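Tramia – Manual de preparação e operação
Bancada de cozinha simulada com dois braços

Secção 7. Falhas de recolha na cavidade do micro-ondas

Esta secção trata da falha 249, que o painel apresenta como «contacto persistente em volume fechado» e que os utilizadores costumam apresentar com palavras menos técnicas. Aplica-se à tarefa «retirar recipiente», nas versões do Tramia com o módulo de contactos Arango instalado. Quem usa o módulo antigo pode saltar para a secção 8, onde o esperam problemas diferentes.

7.1 O que acontece

O braço direito entra no micro-ondas, aproxima-se do objecto e, no momento de recuar, fica preso contra uma parede ou contra a porta. O controlador interpreta a resistência como falta de empenho e aumenta o esforço. O simulador, que é educado, deixa. Ao fim de 200 passos sem deslocamento útil, o episódio é interrompido e o painel mostra 249.

Em simulação, o prejuízo resume-se a um episódio perdido e a um ficheiro de registo demasiado comprido. Numa bancada física, a mesma trajectória dobra uma dobradiça. Convém ler a secção com a segunda hipótese em mente.

CUIDADO: Não transfira para equipamento real nenhuma política que tenha produzido a falha 249 nos últimos 19 episódios. O programa não o impede de o fazer. Já pedimos que impedisse.

7.2 Antes de começar

Precisa de permissões de edição da cena, do registo completo do episódio (o resumo não serve) e de uma cópia da configuração original. A cópia faz-se antes das alterações. Parece evidente, e no entanto a secção 12 existe.

NOTA: O botão «Repor cena» repõe os objectos, mas não os limites das juntas. A tradução correcta seria «Repor parte da cena». Fica anotado para uma versão futura.

7.3 Procedimento de diagnóstico

1. Pare a execução com «Suspender». Não use «Terminar», que apaga o estado dos contactos e, com ele, a única informação de que precisa.

2. Abra o registo e procure a primeira linha com a etiqueta CONTACTO_PERS. As seguintes repetem a mesma queixa. Num dos nossos ensaios eram 1.739, todas iguais.

3. Anote o par de corpos indicado nessa linha. Os pares habituais são dedo/parede, antebraço/porta e dedo/objecto. Se aparecer um par que inclua a bancada, verifique primeiro a altura da base do braço.

4. Mude para a vista superior e avance passo a passo até o braço direito estar dentro da cavidade. Compare a posição da garra com a do objecto azul e veja por onde passa o antebraço em relação à porta aberta. A mão esquerda, aberta junto ao cilindro branco, não participa nesta verificação.
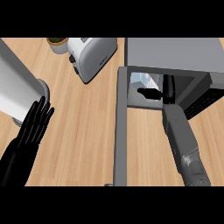
5. Active a camada «Formas de colisão». A malha que se vê e a malha que colide são coisas distintas, e só por cortesia costumam coincidir. Se a forma de colisão da porta invadir a abertura do micro-ondas, encontrou a causa; passe a 7.4.

6. Se as formas estiverem certas, verifique o ângulo da porta no inspector de juntas. Uma porta que parece aberta pode ter ficado aquém do limite configurado, o suficiente para estorvar a saída do antebraço.

7. Se também o ângulo estiver certo, a causa provável é a trajectória de recuo. Passe a 7.5.

7.4 Corrigir a forma de colisão

1. Seleccione a porta na árvore da cena e escolha «Recalcular invólucro».

2. Escolha a decomposição convexa por peças. A opção «Invólucro único» é mais rápida e transforma qualquer micro-ondas aberto num bloco maciço – bonito por fora, inútil para guardar recipientes.

3. Repita para o corpo do micro-ondas. O toast de confirmação desaparece depressa; confirme o resultado na camada de colisão.

4. Guarde com um nome novo. O Tramia aceita gravar por cima do original sem fazer perguntas.

7.5 Corrigir a trajectória de recuo

1. No editor de tarefas, abra a fase «Sair da cavidade».

2. Insira um ponto intermédio no eixo da abertura, antes de qualquer rotação do pulso. Muitas falhas 249 são um pulso que resolveu rodar dentro do forno.

3. Reduza o limite de força da fase. Não o aumente. Aumentar é a primeira ideia de toda a gente e funciona sempre, no sentido em que a falha desaparece do painel e a garra atravessa a parede.

4. Execute 19 episódios com a semente fixa e outros tantos com semente livre. Registe os dois resultados em separado.

CUIDADO: Se um objecto vizinho, como o vaso ou a torradeira, mudar de lugar durante um teste em que só deveria trabalhar o braço direito, suspenda imediatamente. Verifique se o braço esquerdo está mesmo em «Reter posição». «Inactivo» significa apenas que ninguém o está a vigiar.

7.6 Se a falha persistir

Exporte o registo, a cena e a configuração para um único arquivo e envie-o ao suporte da Namwood pelo formulário do painel. Descreva o que estava a fazer antes da falha. «Nada» é a resposta mais recebida e a menos aproveitável.

Revisto em 30/10/2023.

3 comentários | 19 partilhas
© Namwood. Documentação Tramia. Contacto: formulário do painel | Voltar ao topo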